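Araba Issahaku
Finally started on the desk in the back room. It's been the place where everything lands since we moved in and I want to be able to work at it by the end of April. Posting as I go so I don't give up halfway.

Rule for today: everything comes off the top and goes on the floor, then only things I use at the desk go back. I've got 4 shoeboxes. Keep here, keep elsewhere, give away, bin.

Paper first. Most of it was instruction leaflets for things we don't own any more. The Zultberg lamp leaflet was in there in several languages and the lamp went years ago. All in the recycling.

Pens next. I tried every one on the back of an envelope. More than half were dead. Kept two black, one blue and the pencil I like.

Cables are the worst part. I've put the ones I can name in a freezer bag and the ones I can't in another bag with the month written on it. If I haven't gone looking for one by the summer they all go.

@ Jarrah Brunton asked what I'm using on the wood. Only a damp cloth with a drop of washing-up liquid, then a dry one straight after. I tried a spray polish on the last desk and it left it smeary.

There was a mug ring near the back that I'd given up on. Rubbed it along the grain with a bit of bicarb on the cloth and it's a lot fainter. You'd have to know where to look.

Lunch. Back at two.

Drawer now. Found the spare key for the shed, a tape measure, and a box of 100 drawing pins with nearly all of them still in it. We don't have a pinboard. Drawing pins are in the give away box.

Also found the Zandine notebook I bought a second copy of because I thought I'd left the first one on the train. So I have two, both barely started.

The top is clear enough now that I can see how light the wood is. I'd been thinking of it as a much darker desk because it was always covered up. Might not bother with the desk mat after all.

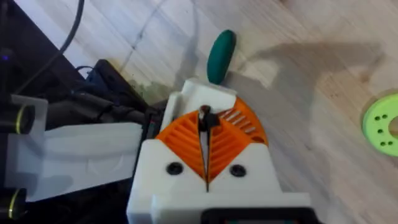
Small things are what I never know what to do with. They don't belong in a drawer and they aren't rubbish. I'm giving them one saucer by the window and when the saucer is full something has to leave.

Give away box is going to the charity shop tomorrow morning. It's by the front door so I can't walk past it.

Still to do: the shelf above, and the chair, which needs its screws tightening. I've got the right hex key somewhere in the unnamed bag.

Stopping there for tonight. Shelf next.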